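Print this page
E-mail this page

Wood Surfaces and Finishes: Handout 4
Grain, Figure, and Sanding Before a Clear Coat
Instructor: Kaj Hafþórsson
Wellside Evening Program
January 25, 2023

Reading before the next session: the Snorradóttir chapter on cutting patterns, first half only. The tables at the end of the chapter are not needed yet.

1. Terms

Grain is the direction in which the wood fibers run. Figure is the pattern seen on a cut face. The two words are often swapped in shops and catalogs. In this course they are kept apart, and written answers should keep them apart as well.

Texture refers to the size and spacing of the pores and cells. A coarse-textured wood such as oak has pores that can be seen without a lens. A fine-textured wood such as maple or beech does not show them at normal viewing distance. Texture decides whether a filler is needed. Figure does not.

Luster is the way the bare surface returns light. It changes with viewing angle and with sanding grit, so two boards should be compared under the same lamp and from the same side.

2. Cutting patterns

A flat-sawn board is cut so that the growth rings meet the face at a low angle. The face shows wide arches near the center of the board and straighter lines toward the edges. A quarter-sawn board is cut so that the rings meet the face at a steep angle. Its lines are close and nearly parallel. Rift-sawn stock falls between the two.

Flat-sawn boards move more across their width when humidity changes. Quarter-sawn boards move less across the width and more in thickness. For a glued-up tabletop the difference matters at the fasteners – slotted holes or sliding clips are used so that the top can shift without splitting.

A single face can carry both kinds of line. Straight, close lines in one part and open curves in another do not prove that two boards were joined. Check the end grain before writing down a joint.

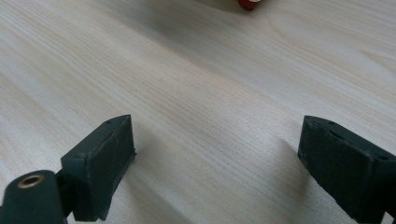 Fig. 1. Pale wooden tabletop. Fine, close grain lines, with wider arcs at upper right.

Veneer follows the same terms, with one addition. Rotary-cut veneer is peeled from a turning log and gives broad, wandering figure that solid lumber rarely shows. Sliced veneer looks much like sawn lumber, and the face alone may not be enough to tell them apart. Look at the edge.

3. Sanding sequence

Sand with the fibers. Scratches that cross the fibers stay visible under a clear coat and become darker under stain. The usual hand sequence for a top is 80, 120, 180. Going finer than 180 is seldom useful under varnish, as the film needs some tooth. Under oil, 220 is acceptable.

Each grit has one task: to remove the scratches left by the grit before it. Skipping from 80 to 180 takes longer in total, and the coarse scratches often survive in the softer bands. Vacuum between grits. Loose coarse grains left on the surface will mark it again.

Check the work under a low side light. Overhead light hides cross scratches. Mark any faults with soft pencil and sand until the pencil is gone.

4. Color of pale woods

Pale woods yellow with age and exposure. Oil-based varnish adds an amber tone on the first coat and deepens later. Water-based finishes stay closer to the bare color but raise the fibers. Dampen the surface first, let it dry, and knock down the raised fibers with used 180 paper before coating.

Test on an offcut of the same board. A chip from another board is a poor guide – even boards from one log can take color differently. The Murano sample set in the cabinet shows each finish at 14 days only and should not be used to judge long-term color.

5. For the next session

Bring one offcut, at least 10 inches long, sanded on one face through 180 and left rough on the other. Write the cutting pattern on the end in pencil. Stock may be taken from the Avwood rack by the door, bottom shelf only. The top shelf is reserved for the April group.

Related items
Handout 3: Moisture and Movement
Handout 5: Oil, Varnish, and Water-Based Films
Glossary of Wood Terms
Shop Rules and Dust Collection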